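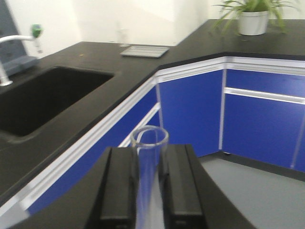
Grovden Bench Stool, Model 674

Tall stool for laboratories, classrooms and workshops
Designed and assembled by Makier
In stock

If you have ever spent a whole afternoon perched at a lab bench on a stool that was a little too low, with your shoulders creeping up toward your ears, you already know why we care so much about seats. The Grovden is the one we make for people who sit down, stand up, turn to the sink, sit down again and then stay put for two hours with a notebook. We have been building it for a good many years now, and we still get a small thrill when a school writes in to order a second batch!

The seat is a round of solid beech with a shallow dish cut into the top and a soft edge all the way around, so the backs of your legs don't complain. We tried padding more than once (Barrett Bellamy, who draws all our seating, has a shelf full of the attempts), but padding splits, and once it splits it holds on to whatever gets spilled on it. Beech can be wiped down, sanded when it gets shabby and oiled again. Quite a few of our customers tell us they like it better after it has picked up some marks.

Height and legs

The seat goes up and down on a steel screw. Lift your weight off, spin the seat, and sit back down when it feels right. There is no gas cylinder to sink slowly during a lecture, and no lever to catch on a lab coat. The screw stops firmly at the top and bottom, so it can't be wound out by a bored student, and yes, we have met that student.

The four legs are steel tube, welded to a foot ring that takes your full weight. People do stand on it, whatever the sign on the wall says, and we would much prefer it didn't bend. Each leg ends in a rubber foot that grips sealed floors and vinyl. If your floor is carpeted, ask us for the wide feet instead. They cost the same.

Details

Seat: solid beech, oiled
Frame: powder-coated steel
Foot ring: welded steel, fixed height
Tested load: 300 pounds
Frame colors: black, slate, cream
Supplied: seat packed separately from the frame, with bolts and hex key
Guarantee: six years on the frame and screw

Putting it together

Turn the frame upside down on a blanket, set the seat on the plate, and start all the bolts by hand before you tighten any of them. The hex key in the box is a decent one, so do keep it in a drawer somewhere. Give the bolts another turn after the first month of use, when the wood has settled into the room.

Looking after it

A damp cloth and a little dish soap will handle most days. Please don't soak the seat or leave a wet towel on it overnight. Once or twice a year, put a drop of light machine oil on the screw and run it up and down its full length. If the seat starts to look dry and pale, rub in any furniture oil you happen to like, leave it overnight, and buff off what hasn't gone in.

Goes well with

The Tam is our low stool, made with the same beech seat on a shorter fixed frame, and it suits younger classes and anyone working at desk height. The Zotport is a rolling base that replaces the feet on either stool. It locks when you sit and rolls when you get up, and it's lovely on a smooth floor, though we wouldn't put it on anything that slopes.

Ordering and delivery

Shipping is $40 per order within the lower 48 states, however many stools are on it, so it pays to ask the room next door whether they need any. Orders placed by Thu 5 June will reach schools before the summer break. Purchase orders are welcome; please put the model number and frame color on the form.

Spare feet, bolts and seats are listed on the parts page. Seats for frames bought before last April use the older plate, so check the underside for three holes or four before you order.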